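Kitting (assembly)

Kitting is the practice of gathering the separate parts for one product, or one stage of a product, and sending them to the person doing the assembly as a single set. The set is called a kit. Used in electronics, furniture, medical supplies, car plants, model making. Not the same as bundling, which is a sales term.

Background

Older shops kept parts in bulk at the bench. Worker reached for what was needed, stock got topped up when it ran low. Fine for a short parts list. Gets messy once one bench handles several models - wrong screws, half empty drawers, a lot of walking to the stores.

At the Trutthorpe pump works the parts list for a single garden pump ran to 129 lines before the range was cut back. Kits were brought in there in March, one line first, then the rest of the building. The stores manual of the time lists 1,987 separate stock numbers, many of them near duplicates differing only in finish.

Types

Static kit. Stays at one bench untill it is used up. Common for small goods.

Traveling kit. Moves down the line with the product, each station taking its share. Needs a holder that survives being pushed around.

Partial kit. Only the awkward or costly parts are kitted, and washers, clips and the like stay in bulk. Probably the most common form in small firms.

Picking

A picker works from a list, paper or screen. Order of the list matters more than people expect - Harish Poojary, in his handbook Parts to Hand, argues for listing by shelf position and never by part number. His reasoning is that pickers sort the list in their heads anyway and make mistakes doing it. The handbook also has a long chapter on labels, mostly about glue.

Checking is by eye, by weight, or by a second person. Weighing works well for metal parts, badly for foam and paper, where one missing piece hardly moves the scale.

Containers

Open bins, divided trays, cut foam, bags. Color is often used to mark a line or a shift, though there is no common standard and two plants of the same firm may use the same color for diffrent things. Jorus, a supplier of shop fittings, lists 22 bin sizes in its catalog, last revised 12/07/2019.
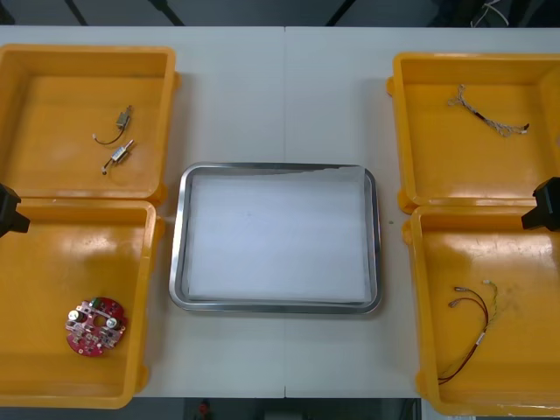
Foam inserts show a gap when something is missing but have to be recut each time a part changes shape. Bags are cheap, hard to check without opening. Trays stack well only if the rims match, a common complaint when stock comes from more than one maker.

Drawbacks

Extra handling. Every part is touched once more than in bulk supply. A short kit can hold up a whole unit, and the usual fix - borrowing from the next kit - just moves the shortage along. The Zovcombe lamp plant recorded 995 borrowed parts in one year and went back to bulk bins for anything smaller than a thumb.

Floor space is the other one. Kits waiting to be used take up room, usually in the aisles.

See also

Bill of materials
Line stocking
Sekiguchi rack
Two-bin system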